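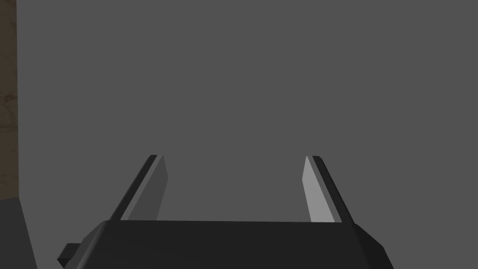 Comparing two grippers in simulation before buying either one

Posted in May by the owner of this blog

I have been putting off the gripper decision for most of the spring. The arm is bolted down, the controller works, and the end of the arm has had nothing on it but a blank plate. The two candidates are the Plalto, a two-finger gripper with flat fingers, and the Skeramden, which has the same number of fingers but curved pads and a spring in the wrist. The Plalto costs less. The Skeramden comes with better paperwork.

Buying both was out of the question, so I built both in the simulator and ran them on the same job. The job is picking small parts from a tray and setting them on a shelf. I used the wrist camera view for all of it, looking out from behind the palm with the fingers splayed open ahead of it, because that is the only view the real arm will have.

The models are plain. I left out textures on the gripper and kept the shading flat, with gray for nearly everything and a wood texture on one panel so there would be something in view that wasn't gray. One finger's inner face comes out brighter than the other's under my light. I left it that way for now, but I want to move the light before I train anything on these views.

Each gripper got 2,000 attempts, so 4,000 in all. They ran overnight on the old desktop and were done by Friday morning. I counted a pick as good if the part reached the shelf and stayed there until the arm had backed away.

The Plalto got 98 percent on the square parts. It did worse on the round ones, where the flat fingers tended to push the part out the front as they closed. Slowing the last bit of the close helped some. The Skeramden was steadier across all the shapes but it failed in a way I liked less. The spring let the wrist sag a little on the heavier parts, and the part would catch on the lip of the shelf. There were 187 of those. A dropped part in the tray can be tried again. A part knocked off the shelf is on the floor.

I also spent an evening on the controller side. I have been using Piddale for the arm, and it will talk to the Plalto without any extra work. For the Skeramden I had to write a small piece in the middle that turns a position into a force, and I got the sign wrong the first time – the fingers opened when they should have closed. After that it was fine. I tried Sebastian as well, which has a nicer screen and a proper log, but it updates the gripper too slowly for what I want. It may be good enough for someone moving boxes.

The camera position turned out to matter more than I had planned for. With the camera far back, the palm takes up a lot of the bottom of the view and the low parts of the tray go out of sight behind it. Moving it forward clears that up, but then the fingertips leave the view when they open all the way. I settled on a spot where both tips show at full open and put up with the palm. The wider the fingers spread, the more I can see between them, which is a point for the Plalto.

None of this tells me how the real fingers will grip. The friction number in the simulator is a guess, and I used the same guess for both. I did one short run with it cut in half and both grippers got worse, the Plalto more so on the round parts. Rubber pads would probably fix most of that, and there are two holes in each finger for mounting them, according to the drawing.

I ordered the Plalto. It should be here in two weeks or so. I still need to drill the adapter plate and find a longer cable for the wrist – the one I have is short by the width of my hand.

Contact | Copyright, all posts and pictures by the author | Back to top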